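Posted in June
By the Clukance workroom

Evening assemblers wanted for display racks and small fixtures

We have a big batch of racks to get through this summer and we'd love some more hands! Clukance puts together and refurbishes countertop display stands for small stores: card spinners, earring trees, keychain racks, the wire towers you turn with one finger while you wait to pay. The current order is for Mazurek, who run gift counters in train stations and museums, and it comes to 1,431 stands. We have finished 159 of them. You can see why we're writing this.

The work is done at tables in our room at Cerancombe, mostly in pairs, with one rack on the table at a time. You fit the base, seat the pole, slide on the tiers and lock them at the right height, then give the whole thing a slow spin to see if it runs true. If it wobbles (plenty do on the first try) you loosen, nudge and spin again. After that it gets hang tags and goes to packing. It's quiet, fiddly work and very satisfying once your fingers learn it. Most people find their rhythm by the second evening, and from then on the chat at the tables gets a lot better.

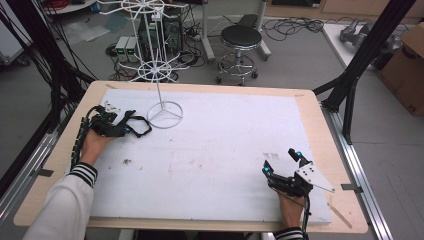 A white two-tier wire spinner on one of the foam-topped tables.

We cover the tables with foam board to protect the coating on the wire, which chips if you so much as look at it wrong. Boards get scuffed and we swap them out when they're past it. Please don't cut tags or tape directly on them, there are mats for that on the shelf by the sink.

Who we're looking for

Anyone 18 or over who likes working with their hands and can be patient with a part that doesn't want to go where it should. You don't need experience. Jewelers, model makers, knitters and people who fix their own bikes have all done really well here, and so have people who had never held a hex key. You should be comfortable standing for a good part of the shift (stools are available) and lifting boxes of up to 40 pounds now and then, always with a second person if you want one.

Hours and pay

Shifts run from 4:30 to 8:30 p.m. We ask for at least two evenings a week until the Mazurek order ships, and more if you'd like them. Pay is hourly, the same rate for everybody on the tables, and your training evening is paid too. We don't pay by the piece and we don't want anyone racing. There's a bonus for the whole crew when we pass 1,000 finished stands, plus a very large order of dumplings.

Parking is free behind the building after 4 p.m. The Skisa bus stops across the street, and the last one leaves late enough for you to wash up and say your goodbyes.

How to apply

Send us a few lines about yourself and something you've made, mended or taken apart. A photo of it is welcome but no resume is needed. Tell us which evenings suit you and whether you'd like to come with a friend, we're happy to train two people together. You can also drop a note in the box at the Cerancombe front desk, marked "Racks."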